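The Shared Laundry Learns to Label

Shared laundry rooms are laid out around the machines and judged by what people leave inside them. At Avbridge, a workspace building with more than 200 registered users, the most frequent report to the front desk concerns a single item forgotten in a dryer. Faults come second.

The drum is the usual place for it. Light fabric tends to settle toward the back, above the normal line of sight, and a quick look from standing height will miss it. The building's written procedure asks users to open the door fully, check the back wall, then run a hand along the lint grille.
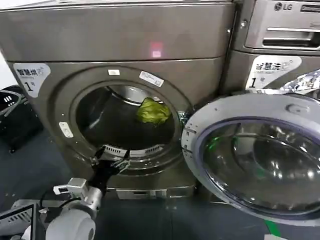 Stimach wrote in to say that the back wall matters less than the grille, and that a clogged grille had added 10 minutes to every cycle in the laundry where she does her sheets. She would put it first on the list.

The order is open to argument. The numbering is less so. A washer and a dryer that share a number can be treated as a pair, and a load moves from one to the other without a search. Hijazi, the firm that drew up the layout, specifies labels on the front panel, clear of the controls. A fault report then needs one word and one digit.

Large lettering serves a different purpose. Painted on a wall, it can be read from across a hall, and it does not compete with the small print on the equipment.
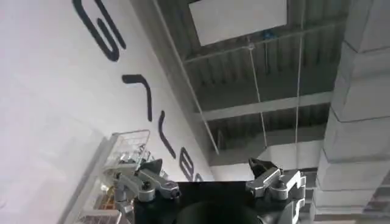 Ceiling height also affects drying. A tall room with exposed metal decking holds a large volume of air, and moisture from an open door disperses quickly. It does nothing for a dryer with a blocked exhaust. Ullmont, which services the machines, inspects the ducts every 500 cycles and will do so next in November. Lint is to be removed by users after each load, and the door left open until the drum has cooled.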